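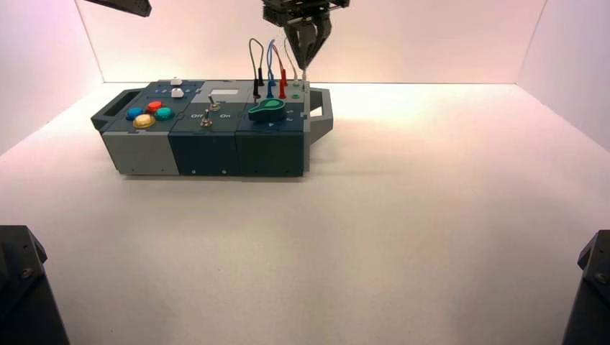

Task board in three connected modules on a white tabletop.

FOR IMMEDIATE RELEASE

Keltgate launches Pluvisa, a rainproof phone pouch you can type through

DRULLACH, October – I've been making phone accessories in Drullach for 7 years, and in all that time the question I've been asked most has been about rain. People want to check a map, answer a text or show a ticket at the gate, and they want to do it while water is running down their sleeve. So I'm very happy to say that Pluvisa, our first rainproof pouch, goes on sale this month!

If you've ever used one of those big floppy beach pouches, you know the trouble. They're fine for keeping sand out, but try typing a street name through one. The plastic sits away from the glass, the keyboard misses half your taps, and you end up pulling the phone out in the wet anyway. I did this myself for years (I walk to work, and Drullach is not a dry town).

With Pluvisa we made the front window thin and gave the back a soft foam pad that pushes the phone gently forward, so the window lies flat against the screen. You can swipe, type and pinch to zoom the way you normally would. The pouch closes with a fold-over top and two snaps, and it opens with one hand, which took us longer to get right than everything else put together.

It comes in three sizes. Small fits compact phones, medium fits most of what people carry now, and large is for the really big ones or for a medium phone that's already in a case. Please measure your phone with its case on before you order. We've put a printable size sheet on our website, and it takes a minute. My own phone is a medium, but I use a large because I can't be bothered to take my wallet case off.

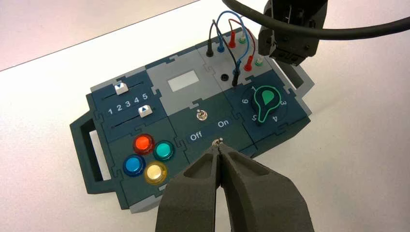 Colors are moss, brick, navy and a pale yellow that I fought hard for. All 4 come with a matching neck cord, and the cord unclips if you'd sooner keep the pouch in a pocket or clip it to a backpack strap. There's a small loop on the side for that. The back panel is clear in the camera area, so you can take pictures without opening anything. I'd wipe it first, though – a smudge on that panel will show up in your photos.

A few things I want to be plain about. Pluvisa is made for rain, splashes and wet hands. It isn't a diving pouch, and please don't take it swimming. Calls work fine through it, but your voice will sound a little softer to the other person, so hold the bottom edge close to your mouth. Fingerprint readers under the screen are hit or miss through any window, ours included, and I'd set up a PIN as a backup. You can't charge with a cable while the pouch is closed.

Cleaning is easy. Take the phone out, rinse the pouch in lukewarm water with a drop of dish soap, and leave it open overnight. Keep it out of the dryer, and don't leave it on a hot dashboard in summer, as the window can wrinkle.

We're also selling the foam pad and the cord as spare parts, because those are the bits that wear out first and I hate seeing a good pouch thrown away over a frayed cord. Every Pluvisa has a 2-year warranty that covers the seams, the snaps and the window. If something goes wrong, send us a photo and your order number and we'll take it from there.

Pluvisa is available now from the Keltgate online store and from Ardeleanu phone and repair shops, where you can try your own phone in all the sizes before you buy. Reviewers who'd like a sample can write to the Keltgate press desk through the contact form on our site. Tell us your phone model and pick a color (the yellow is lovely, really).

About Keltgate
Keltgate is a small maker of cases, cords and pouches for phones, based in Drullach.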